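Zwischenstand Juli, Projekt Drileo (Automatisierung Kommissionierung, Werk Fabbri)

Kurz vorab: sind im Plan, Budget passt. Details zu den Kosten kommen separat von Arturo Gatti.

**Stand Technik**

- Arm steht, Greifer läuft seit Mitte des Monats ohne Tausch
- 400 Griffe im Testlauf, davon 358 sauber. Ziel für die Abnahme: 80 Fehlgriffe auf 600, davon sind wir nicht mehr weit weg
- Meiste Fehler beim Absetzen am Schalenrand, Finger kommt zu tief. Kedidura liefert neue Parameter, noch nicht eingespielt
- Anbindung an Tolturero (Lagersoftware) hängt. Schnittstelle ist da, aber Aufträge kommen teils doppelt an

Getestet wird weiter mit Klötzen und Markern, echte Ware erst wenn das Absetzen stimmt.
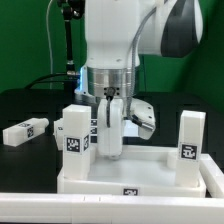

Greifer über der Schale, Testklötze mit Markern.

**Was sich für die Leute ändert**

Frühschicht am Packtisch: das Umsetzen von Hand fällt weg, dafür Nachfüllen und Störungen quittieren. Kommt gemischt an. Zwei Kolleginnen haben sich für die Einweisung gemeldet, die Spätschicht ist skeptischer. Hauptsorge ist der Takt, wer gibt den vor, der Arm oder wir? Haben zugesagt das der Takt am Platz verstellbar bleibt, muss noch in die Betriebsanweisung.

Stellenabbau wurde gefragt, Antwort wie im Antrag: keiner in der Projektlaufzeit. Bitte von Ihrer Seite nochmal schriftlich bestätigen, das würde hier sehr helfen.

Schulung bisher nur intern und zu kurz. Halber Tag reicht nicht, vorallem für das Wiederanfahren nach Not-Halt. Rechnen mit einem ganzen Tag pro Schicht.

**Offen**

- Doppelte Aufträge, Termin mit Tolturero
- Parameter Kedidura einspielen, Testlauf wiederholen
- Freigabe zweiter Schulungstag (brauche ich von Ihnen)
- Betriebsanweisung, Entwurf liegt bei Gatti

Nächster Bericht nach dem Wiederholungslauf.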